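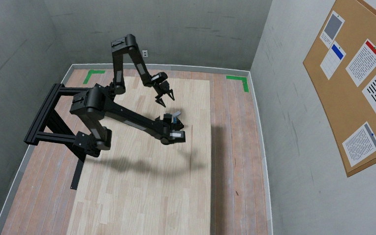

Events > Open days > Kemolano Lab

Estrella Rosales, Monday

1/ I spent the morning at the Kemolano open day. I went for the talks, but I stayed longest at the simulation desk.

2/ There were 12 visitors in my group. The guide let each of us try a pick task with the two arms. Mine took me over 30 tries — I am not proud.

3/ He told us they run 900 tries in the simulator before they touch the real arms at Hrytsenko. I asked who looks at all the results. He said, "Mostly me."

4/ My question about friction got a very long answer. I understood maybe half of it, and I wrote down the other half to read at home.

5/ The next visit is in October. Bring your own headphones, the ones at the desk are too big.

Last updated: 6:40 pm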